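Wilcombe Opens Community Kitchen Courses

April 19, 2022 – The Wilcombe Adult Learning Center will offer evening cooking courses beginning in October. Enrollment is limited to 400 residents. Each course runs for seven weeks and covers rice dishes, soups and food storage.

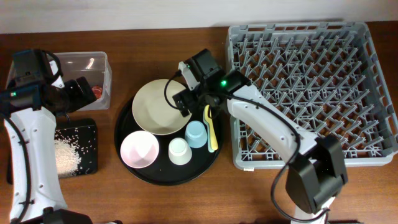

How to Enroll

Applications are accepted at the Yeh Street office. Fees are waived for residents over 65 – proof of age is required.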